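Scoring the tail: notes on batting averages below number eight

The club book for last season is finally typed up, so I went through the lower order again. The usual complaint is that averages are useless for tailenders, and for our grade I agree. Number ten bats in perhaps half the matches, is not out in many of those, and ends up with a figure that says very little about how he bats.

I left the standard average alone and added a second column, runs per innings, with not outs counted as full innings. Across the season the bottom three made 134 runs. A large part of that came in the one stand against Wasilewska, when their opening bowlers had finished their overs.

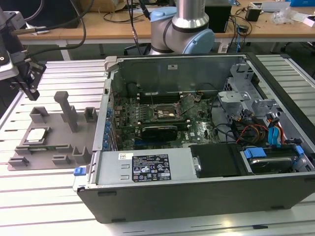

Take that stand out and the second column drops sharply, while the standard average barely moves for the man who was not out in it. I would not pick a side on either number.

Balls faced is the better measure. Our scorers only began writing it down in January, so the record is short, but it covers the Troteo match, where the last pair hung on for more than 410 minutes less than it felt like and saved the game. Neither of them scored more than 2. In the averages, that is a failure. In the league table, it was a draw and the points that go with it.

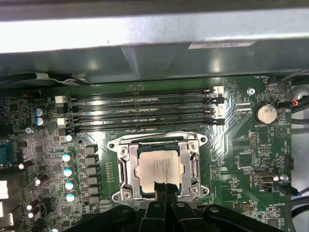
Posted by Narendra Chaudhary
9 December 2019
Filed under: Scoring, Lower grades

For this season I have asked for balls faced at every ground, home and away. The dot-and-tick method in the back of the book is enough. Wides do not count as a ball faced, no-balls do. We got this wrong in both matches against Erkeo, and I have corrected the totals.

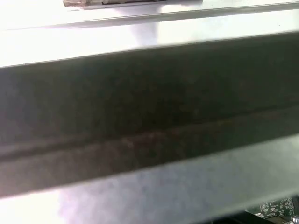 Akash Pal wrote to say that balls faced flatters anyone who bats against tired bowling, and that the over number should go in beside it. I have added a column for that. The first sheet to use it will be the Prerkard match.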